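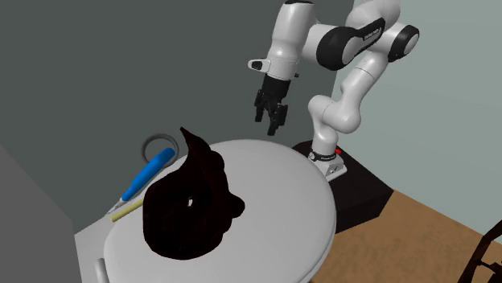
Rendered view: white arm over the round white table.

Prurgate Sanitary Fittings Laboratory
Notebook entry 851
24 Mar 2019
Subject: limescale on cistern inlet valves, continuation
Entered by: Vlastimil Sokol

1. Purpose of the entry

This entry continues the record of the hard-water work on float-operated inlet valves. The work was opened after several household users in the Goladis supply district complained that their cisterns refilled slowly and did not shut off cleanly. The question put to the laboratory is whether the fault lies in the valve seat, the inlet filter or the float arm pivot, and whether ordinary descaling by the householder restores the valve to proper use.

2. Test pieces

The valves on the bench are of the Xenos pattern, bottom entry, with a rubber diaphragm and a removable filter. Four were prepared. Three are fed with hard water made up in the mixing tank, and the remaining valve is fed with softened water and serves as the control. All were stripped, weighed and inspected under the glass before fitting. One diaphragm showed a slight moulding line across the sealing face. It was kept in use, as the line does not reach the seat, but colleagues should bear it in mind when reading the results for valve B.

The feed pressure is held constant by the regulator on the north wall. The gauge was compared with the reference gauge before starting and agreed with it.

3. Procedure

Each valve was run through 80 fill and flush cycles, with a standing period after each fill so that water could dry back on the exposed parts. The refill time was taken by stopwatch from the release of the flush to the point where the flow could no longer be heard. Shut-off was judged by placing a dry paper strip below the overflow and examining it at the end of the standing period.

The valves were then removed, drained and laid on numbered trays. No part was wiped. It was found in the earlier run that wiping takes off the soft outer layer of scale and makes the weights worthless.
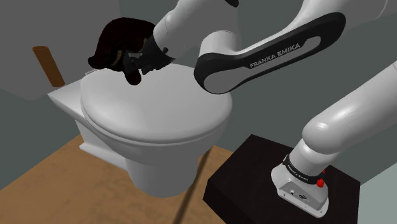
Rendered bathroom view. Toilet, lid closed, with a dark object at the back of the lid.

4. Observations

Valve A. Refill slowed steadily throughout the run. The filter carried a chalky crust on the upstream side, thickest at the corners of the mesh. The seat was clean. The paper strip remained dry.

Valve B. Refill slowed less than in A, but the paper strip was damp at the last two inspections. A fine ridge of scale was present on the seat. It does not line up with the moulding line on the diaphragm, and the two should not be treated as cause and effect without further work.

Valve C. The float arm became stiff. Deposit had formed around the pivot pin and the arm had to be eased by hand before it would fall. The filter was in much the same state as that of A.

Valve D, control. No change in refill, and no deposit visible under the glass.

5. Descaling

Valves A and C were placed in Staron solution, mixed as directed on the container, and left until bubbling had ceased. Both were rinsed in clean water and refitted. A returned to its original refill time. C moved freely again, although a grey stain remained on the pin and could be felt with a fingernail. B has been left as it is so that the ridge can be measured. It is in the covered tray in the drying cupboard and is not to be rinsed.

The rubber of the diaphragms from A and C felt a little softer after soaking. There is no hardness reading from before the soak, which is an omission on my part. Readings will be taken on the control and on the unused spares for comparison.

6. Remarks

The householder's usual complaint of slow filling is well explained by the filter, which can be reached without taking the cistern off the wall. Failure to shut off appears to be a separate matter. The present run gives one instance only, and I would not wish it to be quoted outside the laboratory.

The mixing tank requires cleaning before it is used again. There was sediment at the outlet, and it may have added to the crust on the filters. A sample of it has been bottled and labelled.

7. Actions

Measure the ridge on valve B and draw its position on the seat plan.
Take hardness readings on the control diaphragm and the spares.
Clean the mixing tank and fit a strainer at the outlet.
Order new pivot pins for the Xenos valves.
Repeat the full run in May with fresh diaphragms throughout, the soaking time to be written down for each valve.

V. Sokol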